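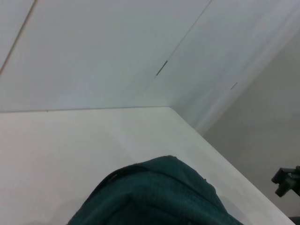
Kristof Geerts thinks laundry will be the last chore to go, well after dishes and sweeping, and he told me so again over lunch. Fine, but look at today!

April 13, 2025. Cloth work, bench 2. Teal cloth in a heap on the white table, Fluster picking the grasp point by itself. 70 tries, 12 clean folds (yesterday's code never got past a corner pinch, so I'm thrilled). Thick hems still fool it.

To do: ask Barış Erdem for the slower closing profile, rerun with the same cloth, then try a shirt. I'd love sleeves by June.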